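Kerka Home Routines Program
Progress report to the Dresport Fund, March
Prepared by Amparo Vidal, program lead

1. Purpose of this report

This report covers the second period of the grant. It sets out the work done on the shared fruit plate routine, the changes made to the written procedure, the spending position and the work planned for the next period. The first report covered recruitment and the setup of the homes and is not repeated here.

The routine under study is a simple one. Fruit is peeled, divided, set on a plate and brought to a person who eats in the bedroom or rests there for much of the day. The program asks how the fruit should be prepared, in what order the plate should be filled, and where the plate should stand so that it can be reached and cleared without soiling the bedding.

2. Work completed

Four homes are now enrolled, as planned. Two of them have completed the full set of plate sessions. The other two have completed peeling and sorting only and will move to plate sessions in the next period.

Tiruwork Kahsay rewrote the preparation sheet after the first two homes reported that it was too long to use at the counter. The old sheet gave a separate page to each fruit. The new one groups fruit by how it is handled: whole fruit, fruit in segments, cut stalks, and small loose fruit. It prints on a single page and is laminated by the office before it goes out.

Casimiro Rivas visited each home once to check plates, cloths and surfaces against the equipment list. Missing items were replaced from stock. A shortage of washable cloths was closed by a second order from Bolloven, which arrived in time for the later sessions.

3. Findings on fruit preparation

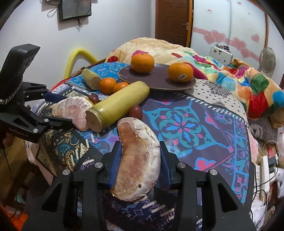
Peeled segments remain the hardest item to place well. Whole oranges hold their shape and can be moved more than once with no loss. A large segment of the pomelo type has a firm side and a soft side, and the two need different treatment. Where thick white pith is left along one edge, as on the larger segment standing upright between the dark blue pads, that edge gives a surface that can bear contact, while the pulp side is open and its fibers are exposed. The torn membrane at the bottom of the same segment is the kind of damage the sheet now tells the preparer to look for. Segments with a ragged base are to go on the plate last and should not carry any other fruit.

Iñaki Arroyo compared two ways of trimming. In the first, all pith was removed before plating. In the second, a strip was left on the outer curve and taken off at the time of eating. The second method is now standard for large segments. It adds a step for the person eating, and in one home this was raised as an objection. The preparer there now removes the strip after the plate has been set in position.

Peeled stalks caused fewer problems than expected. They are laid on the plate before the segments and serve as a barrier to movement. Pieces of different lengths are acceptable. The sheet asks only that cut ends be trimmed when they have turned brown, a point several preparers had been deciding for themselves.

Grapes and other small fruit are still under review. They roll when the plate is carried. The current instruction is to place them in a separate cup, but the cup adds an item to carry and was left out in several sessions. A revised instruction will be tested.

4. Findings on plate position

The bed is the least stable surface in the study and also the one most often used. Participants prefer it to a tray table, mainly for reach. The program has therefore stopped recommending the tray table as the default and now gives instructions for both surfaces.

For the bed, the procedure is as follows. A washable cloth is spread over the bedding. The plate is set on the cloth, away from pillows. Large fruit goes toward the back of the plate. Stalks are laid next, and peeled fruit is placed against them. Any whole fruit that does not fit may stay on the cloth in front of the plate, within reach.

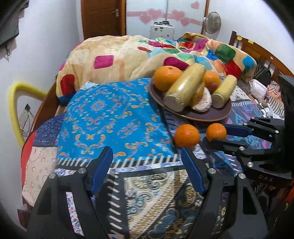 Figure 2. Bed surface with cloths laid and plate filled: peeled orange between the two yellowish stalk-like pieces, two whole oranges left on the cloth.

Two points came out of the bed sessions. First, a patterned cloth makes small pieces of peel and pith harder to find during clearing. Plain cloths will be offered, although most participants are expected to keep using their own. Second, layered bedding shifts when the person sits up, and the plate shifts with it. Smoothing the quilt before the cloth goes down reduced this in both homes that tried it. A firm board under the cloth was also tried and was turned down by one participant as uncomfortable.

Plate size was reviewed at the same time. The round plate with a low rim is adequate for the present amounts. A deeper dish held the fruit better but made the pieces at the back hard to reach from a lying position.

5. Records and reporting

Session notes are now entered on the day they are written. Teodoro Benítez checks them at the end of each month and returns incomplete entries to the home lead. The most common gap is the clearing time, which preparers tend to leave blank. The form has been changed so that this field comes before the signature.

6. Budget

Spending stands at 50 percent of the award, in line with the schedule. The cloth order from Bolloven was charged to supplies. Travel is under budget - visits were grouped by area - and we ask that the balance be carried into the next period. Printing was moved to Peñalver after the office printer failed. The difference in cost was small and was absorbed under supplies. No change to the total award is requested.

7. Next period

- Complete plate sessions in the remaining two homes.
- Test the revised instruction for grapes and small fruit.
- Issue plain cloths and record which type each home uses.
- Repeat the trimming comparison with smaller citrus.
- Send the draft procedure to the Dresport Fund for comment before it is printed in final form.

The main risk is the supply of large citrus late in the season. If it cannot be bought at reasonable cost, the trimming comparison will go ahead with oranges only, and the large segment sessions will be held over. Questions on the figures in section 6 should go to Teodoro Benítez; all other questions should go to Amparo Vidal.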